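Home Products Support News Contact

Prumano sets out upkeep routine for Vamusa two-arm cell

Prumano has published the working routine it uses to set up and look after Vamusa, the two-arm handling cell at its Sala workshop. The routine covers daily checks, cable care, gripper alignment and what to do after a stoppage. It is free to download and can be used by anyone running a small cell of a similar layout.

Vamusa practises moving footwear from a table into a large open bin. The arms are mounted on opposite sides of the table and each carries a two-finger gripper. Slide sandals are used for much of the testing. The strap gives the fingers something to hold, but it bends under pressure, and a gripper that has drifted out of line will often take hold of the footbed as well.

The cell was put back into use in March after a full strip and rebuild of the right arm's gripper. The old fingers had worn unevenly on the inner faces and were closing with a small gap at the tip. Both sets were replaced at the same time so that the arms would start from the same point.

Under the new routine, finger alignment is checked every 800 cycles. The operator closes each gripper on a 6 mm gauge strip, reads the motor position and compares it with the value noted at the last check. A change of more than 2 per cent means the fingers come off and are refitted. The check takes a few minutes and needs no change to the control program.

"We used to wait until the arm started dropping things," said Sreekumar Chettiar, who is responsible for the cell. "By then you had lost an afternoon of runs and you were guessing at the cause. Now there is a number in the log and you can see it move."

Cables take up the longest part of the document. Each arm is sent slowly to the ends of its reach with the bin in place, and the operator watches the loops at the wrist and elbow. A loop that pulls tight is let out and tied again. One that touches the tabletop during a move is shortened. Ties are cut and replaced at each check, and spare cable is kept coiled away from the arms.

Placing the table and bin is done by hand. The bin is set between the arms first, then each gripper is brought to its rest position beside the rim and the clearance checked by eye. Sandals are laid out in pairs on the side nearest the operator. They do not need to be perfectly straight, and the routine asks for some to be set at an angle so that the arms are not tested on one position only.

After any collision, the arm is powered down, the finger screws and wrist joint are checked by hand, and the cell is run at reduced speed for 80 cycles before it goes back to normal work.

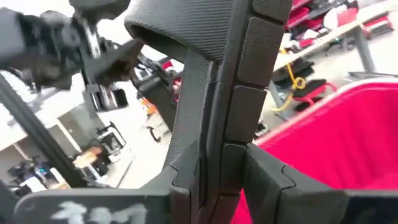
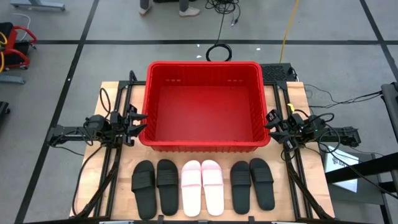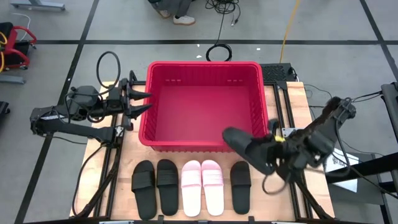
The routine also asks for a written note whenever a part is changed, including small items such as ties and screws. Ada D'Amico, who wrote most of the text, said the notes had already saved time during the rebuild.

"We had two kinds of screw in the same gripper," she said. "They looked alike in the tray. The log told us when the second kind went in, and we could work back from there."

A shorter checklist for River, Prumano's single-arm bench unit, is being prepared and will follow the same order. Comments on the Vamusa document can be sent through the support page. Changes will be listed on its first sheet.

Related items

River bench unit: changing the gripper fingers
Cable ties and strain relief for small arms
Sala workshop: opening hours for parts collection
Vamusa control software, release notes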